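Last updated: December

1/ A thread on how surgical suture is sized and labelled. I do stock records for a supply room, so this is the labelling side. Your own clinical protocol decides what gets used on whom.

2/ The number people quote first is the USP size: 2-0, 3-0, 4-0 and so on. Read 3-0 as "three-oh". It is short for 000. More zeros means thinner thread, so 5-0 is finer than 3-0.

3/ Sizes without the dash run the other way. Size 1 is thicker than size 0, and size 2 is thicker again. The scale started with whole numbers, then thread makers learned to go finer and the zeros were added underneath.

4/ There is also a metric size. It gives the minimum diameter in tenths of a millimetre. Metric 2 is at least 0.2 mm. You can check it with a gauge and you don't need a table.

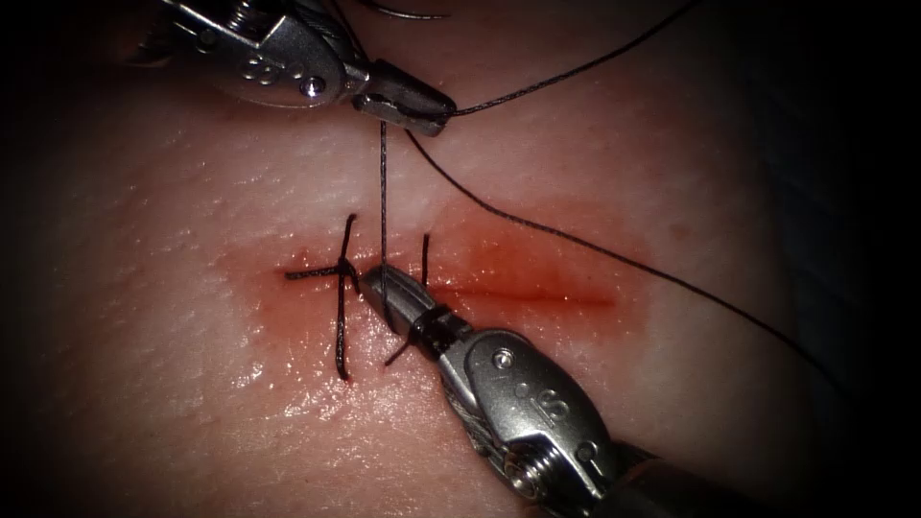
5/ The catch is that USP size depends on material class. A synthetic 3-0 is metric 2. A collagen (catgut) 3-0 is metric 3. Same USP label, different diameter. If your database has one size column, you will eventually merge two products that don't match.

6/ Our old system, Drurik, had one size column. It also stored it as free text, so we had 3-0, 3/0, 000 and "3.0" for the same item. The last one is the worst of them because spreadsheets will drop the zero and leave you with size 3.

7/ We had 3,000 line records to clean. I split size into three fields: USP, metric, material class. Anything where the first two disagreed with the third went to a manual list.

8/ Structure next. Monofilament is a single strand. It slides through tissue with low drag but has more memory, meaning it wants to go back to the shape it had in the packet. Braided handles more softly and holds a knot well, with more drag and more places for bacteria to sit.

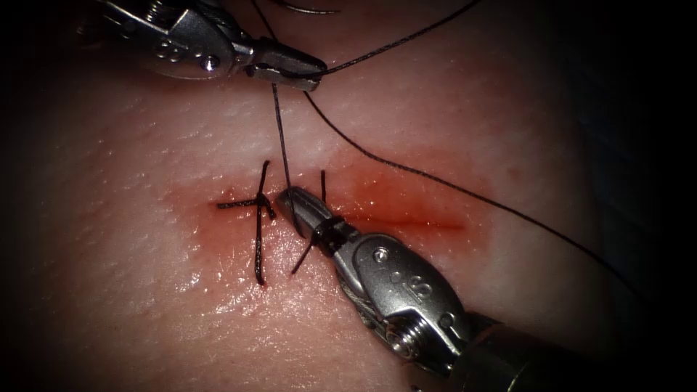 9/ Coatings are used on braided thread to cut that drag. They rarely get a field of their own in stock systems. I put ours in the description string, after the colour, and I'm not happy with it.

10/ Absorbable vs non-absorbable is a separate property from structure. You can have all four combinations. I've seen a training sheet that treated "monofilament" and "non-absorbable" as the same thing. Polydioxanone is a monofilament and it absorbs.

11/ Two time figures matter for absorbables: how long the thread keeps useful strength, and how long until the material is gone. The first is much shorter. If a catalogue gives only one figure, ask which it is.

12/ Needle fields: length, curvature, point type. Curvature is a fraction of a circle (3/8 and 1/2 are the usual ones). Length is measured along the curve, so a 40 mm half-circle needle is well under 40 mm from tip to tail in a straight line.

13/ Point type: taper pushes fibres apart, cutting has edges. Conventional cutting has its third edge on the inside of the curve, reverse cutting has it on the outside. The little symbols on the packet show this in cross-section. 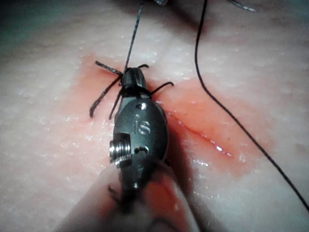

14/ Needle codes are not standard between makers. The letters belong to each company. When we moved part of the order from Prulletti to Coşkun I built a cross-reference by measurement and ignored the letters completely.

15/ It took 100 rows. For 20 of them there was no straight match, mostly odd thread lengths. Those stayed with the original supplier.

16/ Expiry: record it at packet level if you can. Outer boxes get opened and combined, and the date on the cardboard stops meaning anything.

17/ Storage is dull. Dry, room temperature, out of direct light, oldest to the front. Catgut comes in fluid, so a damaged foil is a discard even when it looks fine from the front.

18/ Someone will ask about colour. Dye is there so the thread can be seen against tissue. Packet colour coding is a different thing and usually follows material. Keep those in separate fields too.

19/ Field list as it stands: maker, maker code, material, class, structure, absorbable y/n, USP, metric, thread length, thread colour, needle length, curvature, point, lot, expiry. Coating still to be sorted out.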